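Two-arm bottle handling: gripper comparison notes
May, by Wondimu Moges

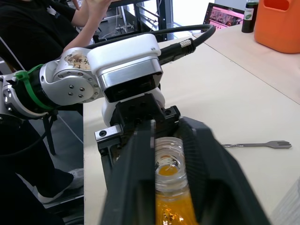 What's in this set

109 short runs from our wrist camera, all on the same beige tabletop, comparing 2 finger pads on a two-finger gripper. The clear bottle with orange liquid is my favorite test object by a mile. It's see-through, it's shiny, and the threaded neck gives the depth estimate fits. If a pad and controller combo can cope with that, I get very excited about the rest of the list!

Pads
- Sonesero: soft, wide contact, forgiving if you come in crooked
- Mekonnen: stiffer, much better feel for small slips (Magnus Kinnear picked the stiffness and I'm a convert)

Controllers
Position hold and force hold. Force hold wins on bottles for both pads, and the gap is bigger than I expected. Almost 3 hours of tuning went into the Mekonnen gains, so please read gains.txt before changing them.

Known problems
- Highlights in the liquid confuse the segmentation. Masks from Pacita Lumanlan's script are good, still worth a look by eye.
- The second arm comes into view in a lot of runs. Don't crop it out, the handover labels need it.
- Cutlery runs are thin on the ground. More forks coming.

Layout
runs/ has video and joint logs, labels/ has grasp start, grasp end and slip. Times are in seconds.

Questions go to me or Jarmo Kiiskinen.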